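Training a Garment Keypoint Model From Hand-Held Gripper Demonstrations

Step 3: Record and filter the folding episodes

The Drernero pipeline expects two-handed demonstrations, one gripper per hand, on soft and uneven surfaces. A mattress works better for this than a lab bench. Start every episode with both grippers open and the garment spread out but not smoothed. In our January set, episodes that began from a flattened garment trained a policy that failed on the first wrinkle.

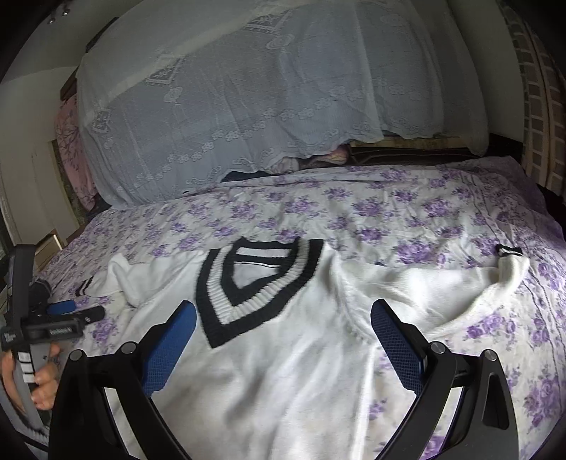
Set the episode length limit to 40 seconds and discard anything longer. Of 496 recorded episodes, 62 were removed at this stage, most of them for lost tracking on the left gripper.

Next, label the collar point and both armholes in the first image of each episode. Contrasting trim makes these easy to locate. On plain garments, label the seam ends instead and set trim_prior to 0 in the config file.

Run the filter script with the default thresholds. Bogdan Duda's version rejects an episode if either gripper is out of view of the other camera for more than 2 seconds. Vandana Kanaujia's branch drops that test and uses the pose error alone. Use the first one unless your sleeves or straps are long enough to block the view.

Continue to Step 4, Training.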